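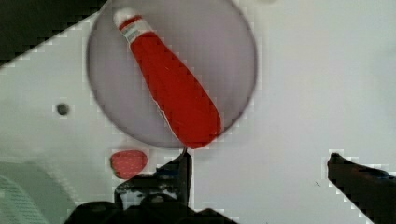
修枝工具的清洁、磨刃和收存
更新于2024年3月26日

这一页写的是手动修枝工具的日常保养,包括手剪、长柄剪、绿篱剪和手锯。油锯和电动绿篱机请看说明书,做法不一样,有些部件自己拆了会失去保修。内容由Ottilie Haslinger整理,磨刃部分经Remo Hofstetter看过,他在Grarkwood苗圃管工具房。

每次用完以后

剪完枝,先把刀刃上的碎叶和木屑刷掉。旧牙刷就行,鬃毛硬一点的更好。刷的时候把剪刀完全张开,支点附近和弹簧里最容易积东西。

树液当天擦最省事。放一夜以后会变硬,放一个星期就得刮。松树、柏树的树脂用水擦不掉,拿布蘸一点药用酒精或者食用油,敷在刀面上等几分钟再擦。用了食用油的,最后要用洗洁精水洗一遍,不然留在刀上的油会发黏,反而粘灰。

洗过的工具马上擦干,支点那里用干布角伸进去转一转。有条件的话张开晾一会儿再收。木柄不要泡在水桶里,泡过的木柄干了以后会收缩,柄和铁件之间就松了。

剪过病枝的工具要消毒。酒精喷在刀刃两面,等它自己干。漂白水也可以,但对钢和弹簧都有腐蚀,用完必须冲净、擦干、上油。两种东西不要混着用。果树有溃疡或者流胶的,剪完一棵消毒一次,再去剪下一棵。

除锈

浮锈用细钢丝绒加一点机油就能擦掉,顺着刀刃的方向擦,从刀背往刃口走,手指不要放在刃口前面。

锈得厚一些的,把刀片拆下来泡白醋。泡一夜,第二天用硬刷子刷。刷完以后用小苏打水洗一遍,把酸中和掉,再用清水冲。这一步省掉的话,刀片干了不久又会起一层黄锈。弹簧不要泡醋,薄的弹簧泡久了会变脆。

带涂层的刀片(黑色或者灰色不粘涂层)不要用钢丝绒,也不要泡醋。用塑料刮片和肥皂水处理。涂层已经磨花的地方可以不管,上一点油即可。

锈坑很深、刃口已经缺了一块的,换刀片比磨划算。Hubmann的手剪刀片单卖,拧下中间的螺母就能换。买之前看一下柄内侧的型号,左手款和右手款不通用。

拆开手剪

桌上铺一块旧毛巾,小零件不会滚走。拆之前用手机拍一张,正反面都拍。按拆下来的顺序把螺母、垫片、弹簧、刀片从左到右排好,装的时候反过来。

有的手剪支点上有一个带齿的锁片,先松锁片上的小螺丝,再拧大螺母。拧不动的时候滴渗透油,等一刻钟再试。用钳子硬拧会把螺母的角拧圆。

装回去以后调松紧。螺母拧到剪刀开合时两片刀不晃,松手以后弹簧能自己把它撑开,就合适了。太紧手累,太松会夹住树皮撕下来一条。

磨刃

先看清楚是哪一种剪。旁路剪(两片刀错开的那种)只磨一片,就是有斜面的那片,而且只磨斜面那一侧。平的那一侧最后轻轻贴平推一下,去掉毛刺。如果把平面也磨出角度,两片刀之间会有缝,再细的枝也剪不干净。

砧式剪的刀片两面都有斜面,两面都要磨,次数一样。砧座不磨,上面有槽太深的换一个。

工具可以用金刚石锉,也可以用油石。Kotura的小锉刀有粗细两面,手剪用细的一面就够,绿篱剪碰过铁丝或者石头的,先用粗面。油石用之前滴油,水石用之前泡水,不要搞混,油石沾了水、水石沾了油都不好用。

磨法如下。

把剪刀张开,夹在台钳上,钳口垫两块木片。没有台钳的,把柄按在桌边上也能磨,戴一只厚手套。

用记号笔把斜面涂黑。锉刀贴着原来的斜面推一下,看黑色哪里掉了。只掉了刃口那一线,说明锉刀抬得太高;只掉了靠刀背那边,说明放得太低。整条一起掉,角度就对了。

从刀根往刀尖推,一个方向,不要来回拉。每次都推到头。手剪推6到7次通常够用,不够再加。

翻过来,平面上会摸到一条细毛刺。用细面贴平,轻轻推一下去掉。

剪一张报纸试试。从刀根到刀尖都能剪断,不拉毛边,就可以了。只有中间一段剪不动,多半是那一段有缺口,回去再磨几下。

绿篱剪刀长,分三段磨,每一段的次数要一样,否则刀口会磨成波浪。两片刀都磨斜面。磨完把两片刀合上对着光看,刀尖要能碰在一起。

手锯一般不建议自己磨。现在的修枝锯多数是硬化齿,锉刀磨不动,钝了就换锯片。老式的软钢锯可以用三角锉一个齿一个齿地锉,费时间。Wendelin Stöckli家里有一把刻着1903的弓形锯,每年冬天锉一次,还在用。

锯片的清洁和剪刀一样,顺着齿的方向刷。树脂多的,用酒精敷一会儿再刷。折叠锯的折叠处也要上一滴油。

上油

支点一滴,弹簧两头各一滴,刀面薄薄抹一层。抹完用干布再擦一遍,摸上去滑,看不见油流就行。

缝纫机油、轻机油都可以。植物油不适合长期放,会结成一层黄胶。喷雾型的渗透油适合松螺丝,挥发得快,不能代替润滑油。

擦过油的布要摊平晾干再扔,不要团成一团塞进垃圾桶。亚麻籽油的布尤其要注意,团起来会自己发热着火。
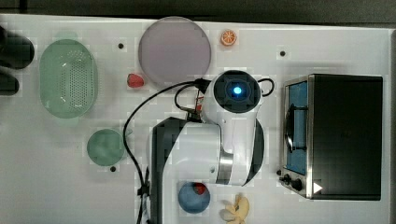
白色桌面上的机械臂、玩具食物和餐盘

木柄

木柄发毛、扎手的,用砂纸打磨。掉漆严重的先用60号把旧漆磨掉,再换细的磨光。顺着木纹磨。磨完用湿布擦掉粉,等干透,抹亚麻籽油。第一遍抹上去等二十分钟,擦掉多余的,第二天再抹一遍。

柄上有顺着木纹的细裂,灌一点木工胶,用绳子扎紧过夜。横着裂的不要修,直接换柄。横裂的柄用力时会突然断开,长柄剪举在头顶的时候尤其危险。

铁件和木柄之间松了,先看是不是铆钉松。铆钉松了可以敲紧。是木头缩了的,有人会拿去泡水,当时是紧了,过几天更松。正确的做法是打一个小木楔。

塑料柄套滑脱,里面喷一点发胶再套回去,发胶干了就粘住了。这个办法是Adwoa Nutsugah告诉我们的,自行车把套也能这样处理。

收存

工具挂起来比堆在桶里好。刀刃不碰刀刃,也容易看出少了哪一件。挂的时候刀尖朝下,手剪要扣上锁扣。家里有小孩的,挂到够不着的高度,或者放进带锁的柜子。

小屋或者地下室潮湿的,在工具柜里放一盒干燥剂。猫砂装在旧袜子里也能用,结块了就换。直接放在水泥地上的工具最容易生锈,垫一块木板。

铲子和小锄可以插在一桶拌了少量机油的干沙里,插进去再拔出来,泥和浮锈就掉了。沙子只要有一点潮气就行不通,用之前要晒干。剪刀不要插沙,沙粒进了支点会把刀面划花。

皮套里面会存湿气。白天干活时放皮套里没问题,过冬不要留在里面。

一年的安排

十二月,花园里的活少了,把全部工具拿出来检查一遍。该拆的拆,该磨的磨,该买的刀片写在纸上。涂油以后收好。

冬末修果树之前,手剪和手锯再看一次,剪一根手指粗细的枯枝试刀。

春夏两季剪得勤,手剪每隔一两个星期推几下细锉,比等到完全钝了再磨省力。绿篱剪每剪完一道绿篱就擦一次。

秋天修完以后,把土和叶子清掉,先不用拆。

常见的毛病

剪完枝条上有一条皮连着:支点松了,先紧螺母,再考虑磨刀。

剪刀合上以后弹不开:弹簧里有东西,或者支点缺油。弹簧断了的可以单买。

两片刀合不拢,刀尖留一条缝:缓冲垫老化变厚或者移位了,也可能是剪过太粗的枝,刀片弯了。弯了的刀片不要敲,换新的。

新磨的刀用两次就钝:角度磨得太薄。下次用记号笔对一下原来的斜面。

锯到一半卡住:锯片上有树脂,或者枝条往下压住了锯路。先从枝条下面锯一道浅口,再从上面锯。

剪刀开合有沙沙声:拆开洗,不要只往里滴油。油会把沙粒带得更深。

什么时候不要自己弄

高枝剪的滑轮和拉绳磨损了,送去修。拉绳换错粗细,剪的时候会跳槽。伸缩杆的锁扣夹不住,也不要用胶带缠着继续用。

靠近电线的树枝,再好的工具也不要自己剪,打电话给供电部门或者有资质的树木公司。比手腕粗的枝、需要上梯子才够得着的枝,也建议请人。

磨刀可以送店里。Vavance五金店的磨刀台收手剪和绿篱剪,不收硬化齿的锯。送去之前把刀擦干净,刀上带着树脂的,店里会另收清洗费。

读者来信

Domenica Trummer问,不锈钢的手剪还要不要上油。要。不锈钢刀片锈得慢,但支点和弹簧多半是普通钢,而且油也减少磨损。刀面可以少抹,支点照旧一滴。

还有读者问,能不能用厨房的磨刀棒。旁路剪刀片的弧度和菜刀不同,磨刀棒贴不住斜面,只能在平面那侧去一去毛刺。拉过式的磨刀器也不要用,它会在两面都开出角度。

铝箔剪几刀能不能磨快,也常有人问。铝箔能带掉刃口上一点毛刺,剪起来会觉得顺一些,钝了的刀还是钝的。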